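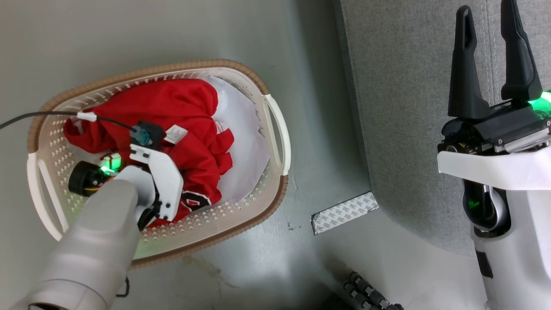

Red garment in the basket, all bunched up

Red jersey turned my whites pink, is there any saving them?

Posted by costau_kitchen in Home & Laundry

Hi all, hoping somebody here knows fabric better than I do. I ran a mixed load on warm last night (I know, I know) with a red team jersey in it, and now I own two pink pillowcases and a pink undershirt. The jersey looks fine, of course! I haven't put anything in the dryer yet, it's all sitting damp in the tub. Our water in Costau is pretty hard, if that matters. Can I get the color back out, and how do I wash the jersey from now on without wrecking the numbers?

mapleporch
Good thing you skipped the dryer, heat makes it a lot harder to shift. I'd fill the tub with cool water, stir in oxygen bleach (the powder kind, go by the label for how much) and leave the whites in overnight. Mine took 12 hours and a second soak, and that was a pillowcase I'd pretty much given up on. Check the tags first, and keep silk and wool out of it. The jersey I'd turn inside out, wash cold with other reds and hang up. Dryers are murder on printed lettering, my old Seldale softball shirt cracked right down the back.

rinse_n_repeat
color catcher sheets. get a box. they don't fix what's already pink but I use one every time I do reds

dottie617
I agree with the soak, but please don't grab chlorine bleach if that undershirt has any stretch in it! I did that to a bunch of camp shirts when we lived over in Idance and they came out yellow, so then I had a whole new problem. For the jersey, try a damp white washcloth on an inside seam. If the cloth comes up pink it's still bleeding, so wash it alone for a while. Hard water never made much difference for me, I just let the powder dissolve in a cup of warm water before adding it.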